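設備だより 来期のグリッパ予算、とりあえず現状

バタバタなので要点のみ。来期の設備計画、締切が3月末。まだ数字の固まってないところもあるけど先に出します。

手持ちグリッパの追加購入。希望は21台。今期の残りで買えるのは5台まで。残りは来期枠に回します。見積りは二社、BillineとSkenumden。本体だけならSkenumdenが安い。ただし指先パッドの交換品が別売で、送料も毎回かかる。Billineは交換パッド一年分込みで総額513万円。Skenumdenは本体396万円、消耗品を足すと差はほぼ消えます。納期はBillineのほうが早い。たぶんBillineで行くと思うが、未決。意見ある人は土曜までに。

消耗品の話をもう少し。前期の反省、パッドの減りを甘く見てた。紙箱ばかりつかむ班と、布ものをやる班とで減り方が全然ちがう。一律で割り振ったら片方は余って片方は足りず、結局Killisの班から借りてまわす羽目に。来期は班ごとに使用見込みを出してもらいます。様式は去年と同じ。ねじ類、取付金具も同じ紙に書いてください。別便で頼むと高くつくので。

保管ケース。これも毎回忘れる。本体の見積りに入っていません。前回は届いてから慌てて手配、しばらく段ボールに入れて運んでました。今回は最初から台数分つけます。色は選べないそうです。

それから家庭での作業ぶん。個人宅の部屋を使う日程が増えているので、移動費と謝礼を設備とは別の行に立てます。前は「その他」にまとめてしまい、経理から差し戻し。二回。交通費の領収書は原本で、写真だけのものは受けつけられませんん。小物類(箱、ボトル、おもちゃなど)を買い足すときも同じ扱い。対象物は部屋にあるものを優先、足りない種類だけ購入でお願いします。

据え置きアームの更新はどうなったかという質問、何件かもらってます。Tolentinoの現場の一台、たしかに古い。が、来期は見送りの方向。修理部品がまだ手に入るのと、置き場所の工事費がまるごと乗ってくるため。工事の見積りだけは取っておきます。再来期の議論用に。手持ちを増やすほうが先、というのが今のところの考えです。

リースも聞いてみました。短期だと割高、長期だと途中で型が変わったときに身動きがとれない。保守込みの条件がもう少し良ければ考えるけど、今の提示では買い取りのほうが素直。再提示が来たら次号に載せます。

各班から出してほしいもの。希望台数、パッドの使用見込み、保管場所の有無。メールの件名に班名を必ず入れてください。班名なしのが毎回あって、探すのに時間がかかてます。遅れた班は前期と同じ数で計上します。
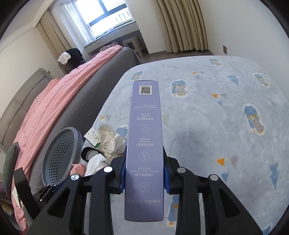 手持ちグリッパでの作業。薄紫の細長い紙箱を、左右の青いパッドではさんだところ。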